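Pince qui se referme trop tôt : deux semaines perdues sur un délai de bus

Publié dans : Cellule, Pannes
Février

Je consigne l'affaire ici parce que je n'ai rien trouvé de comparable sur le forum Flekix, et que je risque d'avoir oublié les détails à la prochaine mise à jour.

Le symptôme d'abord. La tâche consiste à prendre des pièces blanches posées sur la table et à les déposer dans le panier rouge. Le programme tournait sans histoire depuis l'automne. Un lundi matin, après redémarrage du contrôleur, la pince a commencé à se fermer avant la fin de la descente. Pas à chaque cycle. Sur une série de 164 prises, 24 fermetures anticipées, réparties sans régularité apparente. Dans le meilleur des cas les doigts se refermaient dans le vide. Dans le pire, ils descendaient fermés sur la pièce, et le bras continuait sa trajectoire jusqu'à l'arrêt sur seuil d'effort.

C'est ce second cas qui m'a fait couper la cellule. Le seuil était réglé beaucoup trop haut, héritage d'essais avec des charges plus lourdes que je n'avais jamais remis à sa valeur nominale. Erreur de ma part, sans rapport avec la panne, mais qui en aggravait les effets.

Première hypothèse : la mécanique. Démontage des doigts, contrôle du jeu, remontage au couple. Rien. Deuxième hypothèse : l'alimentation de la pince. J'ai mis un enregistreur Pollcombe sur le 24 V pendant une nuit entière. Tension stable, aucun creux corrélé aux défauts. Troisième hypothèse : le câble. Je l'ai remplacé par un Orlandini blindé qui traînait dans un tiroir. Aucun changement, mais je l'ai laissé en place, l'ancien avait une gaine fatiguée près du connecteur.

J'ai ensuite fait ce par quoi il aurait fallu commencer, à savoir horodater les trames des deux côtés du bus. Sur 2 158 trames enregistrées, l'écart entre l'ordre de fermeture et la position annoncée par le bras montait par moments à plus de 811 ms. Le programme croyait le bras en bas. Le bras, lui, descendait encore.

La cause est dans le pilote Pimix. Depuis la dernière version, les messages d'état sont mis en tampon quand la charge dépasse un certain niveau, et le champ d'horodatage est écrit à la sortie du tampon, non à l'acquisition. Une position prédite par l'interpolateur peut donc passer pour une mesure fraîche. La note de version mentionne une « optimisation du débit » et s'arrête là. Le redémarrage du lundi avait simplement activé une mise à jour installée le vendredi et oubliée.

Corrections appliquées, dans l'ordre :

Retour à la version précédente du pilote, paquet verrouillé.
Fermeture de la pince conditionnée à la lecture directe des codeurs, avec vitesse articulaire nulle sur trois cycles consécutifs.
Seuil d'effort ramené à sa valeur nominale sur l'axe vertical.
Arrêt de catégorie 1 si l'âge d'une trame d'état dépasse deux périodes de bus.

Le dernier point aurait dû exister dès la mise en service. Un chien de garde qui vérifie seulement que des trames arrivent, sans regarder leur âge, ne protège pas de grand-chose. J'ai aussi ajouté une règle pour la table : pas de main au-dessus du plateau tant que le bras est sous tension, y compris pour redresser une pièce. Avec un retard pareil, l'état affiché à l'écran ne dit rien de fiable sur ce que le bras va faire dans la demi-seconde suivante.

Reste une question ouverte. Le tampon n'explique pas pourquoi les défauts étaient plus fréquents quand les pièces se trouvaient à gauche de la table. Je soupçonne la longueur de la trajectoire, qui charge davantage l'interpolateur, mais je n'ai pas de mesure propre pour l'affirmer. Je referai une série avec des positions imposées dès que le verrouillage du paquet aura été validé sur la deuxième machine.
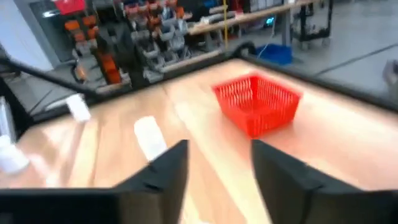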